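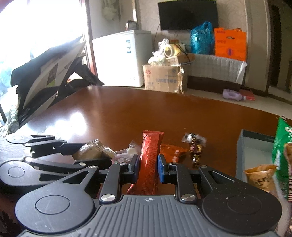 Two Grippers and a Table Full of Snacks: A Month with the Drendon Hand Kit

The kit comes in a grey case which is heavier than it looks, and the first thing you find under the lid is a sheet telling you not to tighten the screws. I tightened one. It took me most of an evening to get the finger moving freely again, so I pass on the advice with some feeling.

Drendon is a small firm in Plesolitz that made parts for packing machines before it turned to robots. The Hand Kit is its first product for people outside a factory. You get two grippers which you hold and work yourself, a pair for the left and the right hand, together with the software to record what they do. The recordings are then used to teach a robot arm the same job. You may buy the arm from Drendon or use your own. The kit alone costs 2,041 euros, and a school or a small workshop can rent it by the month.

I am not an engineer. I write about household machines, and I asked for the kit because I wanted to know whether a person with my level of patience could teach a machine something useful. The job I chose was sorting packed snacks into a box. It sounds like a game for children, but in fact it is a rather good test, and Drendon's own booklet suggests something similar in its second chapter.

Why snacks are difficult

A wooden block is the same from every side. A long packet of something crisp is not. If you take it near the end, it swings. If you press too much, you hear the contents break, and the robot which learns from you will break them as well. The blue pads on the fingers are soft enough to hold a packet upright by its sides, and after a few days I could lift one from the table without any noise from inside. Sweets twisted in foil were harder. They roll, and the shiny ends slip from the pads unless you come from directly above. Flat wrappers are the worst of all. The fingers are made to close on something that has a thickness, and with a flat one I had to push it to the edge of the table and catch it there. The booklet calls this "a permitted technique". I was glad to read it.

Pastry in clear plastic needs its own paragraph. The wrapping has more air than you expect, so the fingers meet it long before they meet the pastry. My first attempts moved the bag nicely and left the pastry hanging in one corner of it. The solution is to be slow, and to bring the second gripper to the other side before you lift.

Two hands are more tiring than one

Most kits of this kind which I have tried have a single gripper. Drendon gives you two, and this is the best reason to choose it. One hand can hold a bag steady while the other places something next to it, as we all do at home without thinking. It is also the reason why my shoulders hurt. The body of each gripper is wide, and when both are over the same small area they bump into each other. On a kitchen table you must plan which hand goes in first. After 700 recordings I did this without thinking, but I would not say that I enjoyed the first hundred.

The weight is acceptable for short periods. I worked in sessions of half an hour, with a cup of tea in between, and I think that this is the limit for most people. A strap for the wrist is sold separately, and in my opinion it should be in the case.

Light and shine

Drendon recommends a matt surface and even light. Few of us live in such conditions. My recordings from the morning, with strong sun on polished wood, were refused by the software more often than those from the evening. It marks them in yellow with the words "tracking poor", and you can keep them or throw them away. A plain tablecloth helped. So did simply waiting until the afternoon.

The software itself is clear, if a little slow. Each recording is saved under a name that you choose, and you can watch it again before you send it. Sending is done to Drendon's server in Skurnside, and the trained file comes back in 5 hours or overnight, depending on how many other customers are waiting. One Thursday it did not come back at all. The help desk answered the same afternoon and was polite, and I had my file by the evening.

And the arm?

For the final week Drendon lent me two arms of the Laur type, a light model meant for table work. With my recordings they put the long packets in the box nearly every time. With the foil sweets they were less sure, and they tried the flat wrappers in exactly my manner, pushing towards the edge, which was a strange thing to watch. The pastry they moved very gently. I had clearly been very gentle with it.

What to know before you order

Price: 2,041 euros for the kit, without arms. Rental by the month, minimum 2 months.
In the case: left and right gripper, charger, cables, spare blue pads, booklet.
Not in the case: wrist strap, computer.
Good: two real hands, soft pads, a help desk that answers.
Less good: wide bodies, slow software, difficulty with flat objects.
Suitable for: schools, small workshops, patient people with a free table.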